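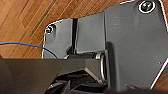
*Soporte metálico gris oscuro visto desde la muñeca, con el pasador de bisagra y el anillo. A la izquierda, el cable azul.*

**De:** Bartosz Zawadzka
**Para:** lista manipulación
**Fecha:** 16 de mayo de 2025
**Asunto:** Re: Jornada de puertas abiertas en Limodeo – preguntas sobre la demo de inspección

Hola a todos:

Contesto a Nikola entre líneas. Estuve en las dos sesiones de la mañana y tomé notas bastante completas de la segunda. De la primera solo tengo los tiempos.

> El 14, Nikola Laskowska escribió:
>
> No pude quedarme a la demostración de la célula Trnka. ¿Alguien sabe si la aproximación al soporte era teleoperada o autónoma? En el programa ponía «asistida», que puede ser cualquier cosa.

Teleoperada en la aproximación, autónoma en los últimos 13 mm. El operador coloca la pinza junto a la pieza, confirma, y a partir de ahí el controlador cierra el lazo con la imagen de muñeca. El cambio de modo se anuncia en la consola con un aviso sonoro que desde el fondo de la sala no se oía.

> ¿Qué piezas usaron? Me interesa saber si había superficies oscuras o solo las probetas claras de siempre.

Oscuras también. El soporte de la captura es gris mate, con marcas de roce, y el tornillo pequeño brilla bastante más que la chapa. El canto de la pieza sale casi blanco y separa bien del suelo de madera, pero la ranura negra entre el bloque central y el ala izquierda no ofrece textura ninguna. Pregunté por ese punto y me respondieron que la ranura se enmascara a mano antes de lanzar la estimación de pose. Las referencias son el tornillo de cabeza en cruz de la placa grande, el tornillo pequeño del ala y el anillo del extremo derecho del pasador.

El dedo de la pinza tapa parte de la zona del pasador. Para la estimación no les importa, según dijeron, mientras el anillo siga visible. Si se pierde el anillo, el sistema se detiene y devuelve el control al operador. En la segunda sesión ocurrió 2 veces en 10 intentos; los otros ocho terminaron sin intervención. De la primera no dieron resultados.

> ¿Y los cables? En Grerutov nos dieron más problemas los cables que la propia pieza.

Sin tratamiento específico. El cable azul pasa por detrás del ala y el planificador no lo modela. El operador elige una trayectoria que lo evite y ya está. Insistí un poco: el modelo de colisión contiene la pieza, el suelo y la propia pinza, nada flexible. Para una visita me parece suficiente. Para mantenimiento real, no.

> Última cosa: ¿han dicho algo de publicar los registros?

Sí, con matices. Publicarán la segunda sesión: 367 capturas de muñeca con las posiciones articulares sincronizadas. Los pares no se incluyen, al menos de momento. El formato es el de Darden, versión antigua, así que quien use el lector nuevo tendrá que convertir los índices de tiempo. Tengo un script que lo hace – sin documentar, pero funciona – y lo puedo subir al repositorio de la lista.

Dos notas sueltas sobre la visita:

- La iluminación era la general de la sala, sin anillo de luz en la muñeca. Los reflejos en las cabezas de los tornillos varían mucho con el ángulo.
- La calibración mano-ojo se hizo antes de abrir puertas y no se repitió entre sesiones. Pedí el residuo y quedaron en enviarlo.

La próxima jornada está prevista para diciembre, todavía sin programa. Nikola, si quieres que pregunten por los cables con tiempo, mándame el caso de Grerutov y lo reenvío junto con mi petición del residuo.

Un saludo,
Bartosz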